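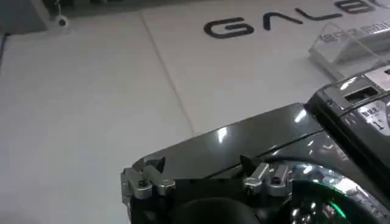 흰 상판과 투명 아크릴 거치대

책상 위에 독서대를 놓은 지 두 달쯤 되면 보통 둘 중 하나입니다. 매일 쓰거나, 영수증 꽂이가 되거나. 저는 후자를 여러 번 겪은 사람이라 이번에 산 Bovadex 접이식 독서대도 별 기대가 없었는데요, 이건 진짜 매일 씁니다!

우선 각도 조절. 뒤쪽 다리를 홈에 거는 방식이라 나사를 조일 일이 없어요. 한 손으로 책을 잡은 채 다른 손으로 다리만 툭 옮기면 끝입니다. 전에 쓰던 Roso 제품은 고정 나사가 조금씩 풀려서 두꺼운 요리책을 올리면 슬금슬금 뒤로 눕곤 했거든요(된장찌개 끓이다가 책 세우느라 국자를 몇 번이나 내려놨는지 모릅니다). 이번 건 700쪽짜리 양장본을 펼쳐 놔도 꿈쩍하지 않아요. 처음 올려 본 날 괜히 손가락으로 책등을 꾹꾹 눌러 봤습니다 ㅎㅎ

페이지 집게도 마음에 들어요. 끝에 고무가 씌워져 있어서 얇은 종이도 구겨지지 않고, 집게가 글자를 가리는 폭이 좁습니다. 다만 새 책의 첫 장이나 마지막 장은 좀 버거워해요. 한쪽이 너무 얇으면 집게가 미끄러지는데, 저는 책갈피를 한 장 덧대서 씁니다. 문고본은 반대로 집게 힘이 좀 세다 싶고요.

무게는 솔직히 가볍지 않습니다. 가방에 넣고 카페에 다닐 생각이라면 Jurside에서 나온 얇은 쪽을 보세요. 저도 매장에서 만져 봤는데 그건 정말 가볍더라고요. 대신 큰 책은 무리일 것 같았습니다. 저처럼 식탁이랑 책상만 오가는 분이라면 이 묵직함이 오히려 반가울 거예요. 책장을 넘길 때 받침이 따라 움직이지 않으니까 읽는 흐름이 안 끊깁니다.

목은 확실히 편해졌어요. 예전에는 저녁에 한 시간 읽으면 뒷목이 뻐근해서 결국 침대로 책을 들고 갔고, 그러면 바로 잠들었죠. 요즘은 책상에서 두 시간도 거뜬해서 밀린 책이 줄고 있습니다. 악보를 올려도 좋아요. 건반 연습할 때 펼침 폭이 넉넉해서 두 권을 나란히 놓고 씁니다.

아쉬운 점은 색이 두 가지뿐이라는 것, 그리고 바닥 고무에서 처음 며칠 냄새가 났다는 것. 창가에 두었더니 빠졌어요. 그 밖에는 불만이 없고 부모님 댁에도 하나 보내려고 합니다.

최종 수정: 2023년 4월 22일

댓글

책벌레엄마
문제집도 잘 버티나요? 아이가 연필로 꾹꾹 눌러 쓰는 편이라서요.

글쓴이
필기는 좀 흔들려요! 읽는 용도로 추천드려요. 각도를 제일 낮추면 밑줄 긋는 정도는 괜찮습니다.

밤독서
저는 Roso 아직 잘 쓰고 있어요. 나사에 와셔 하나 끼우니까 안 풀리던데요. 철물점에서 하나 사 보세요.

soop99
냄새 저만 난 게 아니었군요. 물티슈로 닦으니 금방 없어졌어요.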